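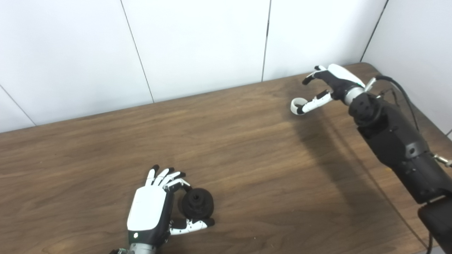 Figure 1. Two robotic hands over a wooden table.

Unit 3: Submitting coursework through Tollano

Scope
These notes cover the submission workflow in Tollano, the course site used for all Clancombe modules. Grading rubrics are handled in Unit 4.

Submission states
A file in Tollano is a draft, submitted or locked. A draft can be replaced any number of times. A submitted file can be withdrawn until the deadline. At the deadline every submitted file is locked and a receipt is mailed to the student. Drafts are not collected — a file left as a draft is recorded as missing.

File names
Use the module code, an underscore and your student number. Do not put your name in the file name or in the document header; marking is anonymous. Uploads over 94 MB are rejected before the similarity check runs.

Group work
One member submits for the group. The other members must confirm within 3 days, using the link on the assignment page. Groups with more than 3 members should see Lejla Bošković before the first upload, as the confirmation page has to be set up by hand.

Extensions
Requests go through the form on the module page and close at noon on Monday of the deadline week. Ramesh Katiyar approves them. An approved extension moves the lock time for that student only.

Reading: McPhee, chapter on version control for written work.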